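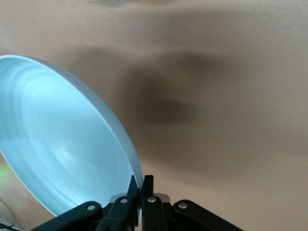
Areeba Memon
Textile conservation workshop, bench notes

Dec 16, 2019

Madder samples, second round. Carrying on from the May notebook, where I left the wool half mordanted and the linen not started.

Scoured the new wool first. Long soak in soft water with a little Lidurex, brought up slowly and left to cool in the bath overnight. The May batch was rushed and you can see it in the skeins, which took the colour well on the outside and stayed pale where the ties were. This time I tied them in loose figures of eight with cotton thread. Ties need to be slack enough to slide a pencil through.

Alum at the same strength as before. No cream of tartar in set A, tartar in set B. Lutfa thinks the tartar pushes madder towards orange and I think it was the water, so we are doing both and will stop arguing about it.

Madder is the ground root from Sustia, lot 431. It is finer than the last lot and goes to mud if you put it in dry. Wetted it to a paste and left it for an hour before adding to the bath. Strained through muslin twice and still had grit in the wool. Next time put the root in a bag and keep the bag in the bath.

Kept the heat low throughout. The browns start to come out of the root if it gets too hot and the red goes dull. I had to stand by it most of the afternoon as the hotplate overshoots on its lowest setting and then drops right back. If anyone has a hotplate that holds a steady low heat I would like to borrow it in the new year.

Results so far, judged by eye at the north window:
A1 and A2, brick red, even, slightly dull.
A3, same bath, later dip, a soft coral. Nice colour but no use to us.
B1, clearer red, a touch warmer than A1.
B2, patchy at one end. My fault, it floated and I didn't push it down soon enough.

So Lutfa is partly right about the tartar. I don't want to say more until they have all dried and been looked at next to the old fringe (object 1248). The fringe is duller than I remembered. Some of that is dirt and some is fading, and the inside of the knots is the only place worth matching to.

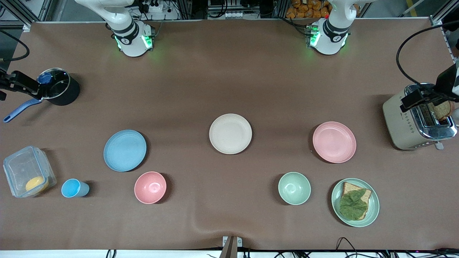
The linen is a different matter. It barely took anything. Four skeins went in with set B and came out a weak pink that rinsed down to almost nothing. I had expected to need tannin first and skipped it to save a day, which was silly. Redo with oak gall, then alum, then madder, and leave a full day between each.

Rinsing: the first rinse ran very red for all the wool, the third was nearly clear. Hung indoors away from the radiator. Labels are stitched on this time. The ink on the paper ones ran in May and we lost track of which was which.

Note on the Zustley light meter: it reads low compared with the one in the store. Lutfa has written to them about it. Don't use it for the fading test until we hear back.

To do
Order more alum, we have 119 g left.
Weigh out oak gall for the linen.
Cut card for the fading strips, half of each covered.
Ask Lutfa where the Xavier sample book went. It has the only madder on linen I know of here and I want to see how they labelled the tannin step.
Wash the muslin.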